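Review: Jikell bench arm with the Dekov strip-down package

Verdict up front for people in a rush. Good at fetching and placing. Slow. Not ready to be left alone with a box of old office PCs, and miles off anything you'd want in your kitchen. Two and a half out of five, maybe three if your labour is dear.

We do refurb. Old office towers in, tested towers and bags of parts out. It's dull work and hard on the wrists, so when Indard offered a trial of the arm I said yes before reading the price list. Probably a mistake. The price list is long.
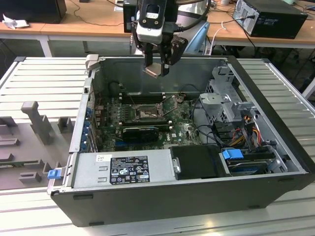

Posted 30 January 2021 by Till Brandes
Filed under: Workshop kit, Automation

Right, so what do you get. Arm, gripper, controller, the Dekov software on a licence, a box of printed fixture bits and a manual that somebody translated in a hurry. Set-up took me most of two days. The manual says an afternoon. The bit that ate the time was teaching it where the tower sits — move the case a finger's width and it all wants doing again, or it did until I found the re-zero option, hidden under a menu called Comfort. Why Comfort. No idea.

Once it's set up the thing is pleasant to have about. Quiet. Doesn't jerk. Stops if you lean on it, which I did plenty, mostly by accident. Screen prompts are in plain English and the big stop button is where your hand goes.

What it's meant to do is the boring middle of the job. You open the case, lay it down, and the arm picks parts out and puts parts in. Drives, memory, small stuff. You still do the side panel. You still do anything with a stubborn screw. Dekov say screws are coming in a later version, they said that in September too.
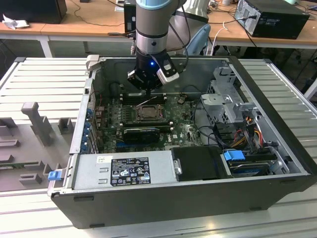 Easy towers are the only place I'd try any of this, and I mean the ones built so a person can strip them without swearing. Office machines mostly are. Somebody at the maker has already done half the robot's thinking. On our Dell the bits you pull are bright blue, the retention tabs, the latch by the power supply, the handle on the drive, and Dekov's vision software loves that. Finds blue against grey metal nearly every time. Give it a cheap gaming case, black on black with black cables tucked behind everything, and it sulks. I got a "part not located" on a drive I could have found with my eyes shut.

Cables are the big one. I'll say it now as it's what everyone asks. It can't do cables. A cable is never in the same place twice and it bends when you push it, so the arm goes for where the plug was and gets a fistful of air. Or worse, it gets the wire. My way round was to do all the unplugging myself first, and by then I've got my hands in the case anyway and the drive is right there. You see the problem.

Memory is better. Lining up a stick over a slot is the sort of fussy thing I expected it to fluff, and it's neat at it, neater than me at four in the afternoon. Pressing it home is another matter. Too gentle out of the box. You have to turn the force limit up, and there's a warning screen when you do, and the warning screen doesn't tell you what a sensible number is. I emailed support. Got a nice reply with no number in it. Settled on mine by trial and error using boards that were going for scrap.

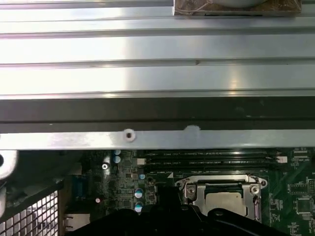
Same caution with anything round the processor socket. I won't let it near the pins. A bent pin is a dead board and a dead board is the profit on the whole tower gone, so processors stay a human job here, and thermal paste too, obviously. Dekov do have a routine for it and the demo video is lovely. I've seen a lot of lovely demo videos.

Speed then. A drive out of its bay takes me 8 seconds, I timed it. The arm, 17 on a good run, longer if it stops to have another look. Now you could say so what, it doesn't need tea. Fair. But it does need me, stood by, for when it gets stuck, and while I'm stood there I could be doing the next tower. Until I can walk off and leave it the sums don't add up. Our target was 300 towers over the trial. We didn't get close with the arm on its own and I stopped pretending after the first week.

Things I liked. The fixtures — simple, grey, printed, and you can print your own if you've got a machine. Log files you can read. Re-gripping, where it notices it's holding something badly and puts it down for a second go. That felt properly clever and I'd pay for it alone if they sold it alone.

Things I didn't. The licence is per bench, not per company. Gripper pads wear and only Indard stock the right ones. Software updates restart the controller without asking, mid job, once with a drive in its fingers. It did hold on to it, I'll give it that. The fan on the contoller whines too.

My brother in law wants to know when one will empty his dishwasher. Not soon. Our bench is about as kind as the world gets to a robot, flat surface, same model of tower over and over, good light, nothing wet. And it still needs minding. A kitchen has wet glasses and a fork stuck sideways in the rack and a kid wandering through. Laundry, forget it, laundry is all cable.

Who should buy it. If you strip one model of machine all day long and you've somebody patient who likes fiddling, have a go, ask Indard for the long trial and not the short one. If you get mixed pallets like us, wait. I'm keeping it on till the trial runs out, mostly for memory. Choi do a smaller arm that I've not tried, no cable handling on that either by the look of the spec sheet.
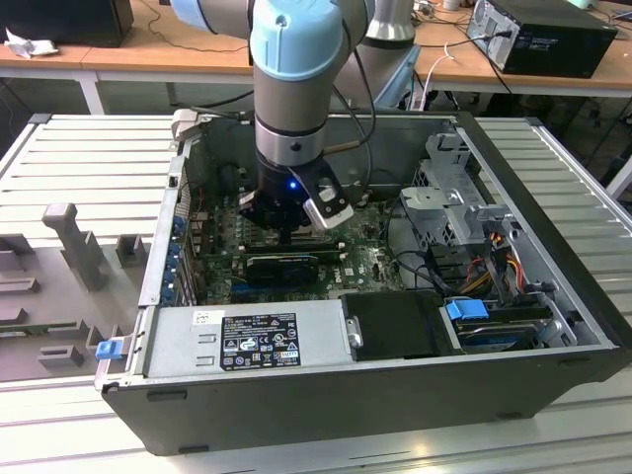
Knut Ehlers writes that I'm being harsh on the speed. He's run the same package since September and reckons the trick is queueing: two towers side by side, person on one, arm on the other, swap over. He gets more out of it that way than he did working alone, though he admits he unplugs every cable by hand first, same as me. He also says turn off the second look in the vision settings if your light is steady, it saves a few seconds a part. Tried it this morning. It does save them, and then it missed a drive twice, so it's back on for now. Will add to this if the next update does anything about screws.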